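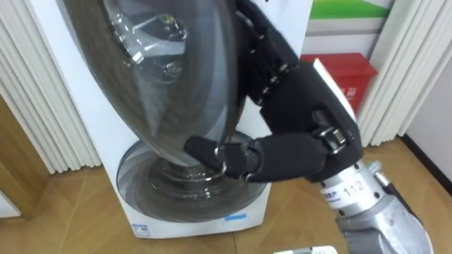
Front loader, door fully open.

Forum > Plumbing and Water > Hard water and scale

Thread: Base-exchange softener or citric acid, for a household at the hard end of the scale

limebucket
Posted Jul 12, 2018

Moved to Jelldale in February. The supply comes off chalk and the water company lists it as very hard. Kettle furs up in days. I am trying to decide whether to fit a softener on the rising main or carry on descaling each appliance separately.

Details that may matter:
Combi boiler, no cylinder.
Incoming main is 22 mm after the stopcock, reduced to 15 mm past the kitchen.
Washing machine, dishwasher, one shower.
Drain available under the sink. Space is tight but a small twin-tank unit would go in.

The softener I have been looking at is a Vultico block salt model. The alternative is citric acid in the machines at intervals and accepting the state of the shower screen. Has anyone run both and compared?

tundish
Run both, in the same house. Softener wins for anything that heats water. Scale comes out of solution as the temperature rises, so the boiler's plate heat exchanger and the washer element are where it collects. Citric acid will clear the washer. It will do nothing for the plate exchanger unless you isolate it and flush it.

Check your boiler manual first. Some makers do not want softened water used to fill the heating circuit. The hot tap side is normally fine. Fill the heating loop from an unsoftened branch and the matter is closed.

Coldfeed_Ken
I disagree that it wins. The cost was not mentioned. Unit, fitting, bypass valves, salt for ever. Against that, a tub of citric acid is a few pounds. At 40 degrees very little scale forms in a washing machine anyway, and the detergent already contains something to hold the calcium. Most people wash at 30 or 40 now. The element will outlast the bearings.

tundish
Most people, perhaps. He has a combi as well.

Coldfeed_Ken
Then fit a scale reducer on the boiler feed and leave the rest alone.

saltblock_50
Scale reducers vary a great deal. The polyphosphate dosing type does slow the build-up on a heat exchanger, provided the cartridge is changed. The clip-on magnetic type I would not spend money on. I have yet to see a test of one that I would accept.

On detergent: you use noticeably less with soft water. The dosing table on the packet is split by hardness, so read across the row and compare. Over a year that pays for part of the salt. It does not pay for all of it.

limebucket
Thanks. What about the door seal on the washer? Mine gets a grey film in the fold and I had assumed it was lime.

saltblock_50
Probably not lime. A film in the fold is usually detergent residue, fabric softener and fluff, with mould to follow. Scale feels gritty and fizzes if you put a drop of vinegar on it. Film smears. Wipe the fold, leave the door open between washes and run an empty hot cycle now and then. Softening the water will not cure it, though less detergent will help a bit.

Coldfeed_Ken
Agreed on that, for once. And do not pour vinegar into the machine as a routine. It is hard on rubber over time. Citric acid, rinsed through properly, is the better choice.

Fliltgate
What strength of citric acid are people using? I have seen everything from a spoonful to half a bag.

tundish
I go by the packet for the machine. For a kettle, a dessertspoon in a full one, left until the fizzing stops. Do not put it in with the clothes, and never use it with bleach or anything containing bleach.

pipeclip
Some points on fitting, as a few people skip them.

Keep one hard tap at the kitchen sink for drinking. Soft water from a base-exchange unit has extra sodium, and it should not be used to make up infant formula.
Put the outside tap on the hard side. No sense in softening water for a lawn.
Fit a full bypass, three valves, so the unit can come off without shutting down the house.
The drain line needs an air gap.
Measure the flow before buying. A small unit on a narrow hose will choke the shower.

On that last one, take a reading with a bucket and a watch at the kitchen cold tap, fully open. Also ask for the static pressure. Most units have a stated maximum, and overnight pressure can be well above the daytime figure. A pressure reducing valve upstream deals with it.

limebucket
I had not considered the overnight pressure. Will borrow a gauge. Is a 15 mm hose set adequate for one shower and a washing machine filling together?

pipeclip
It will work. You will notice the drop. Use the full-bore hoses if the unit accepts them; your main is 22 mm at that point, so it would be a shame to strangle it.

Coldfeed_Ken
All of which adds to the bill I mentioned.

saltblock_50
It does. Shiferaw in town do the fitting kit separately, hoses and valves together, if he wants to do the work himself. Check the valves are full bore before paying.

limebucket
Pressure reading done: 4 bar in the evening. I will leave the gauge on for 24 hours and post the peak before ordering anything.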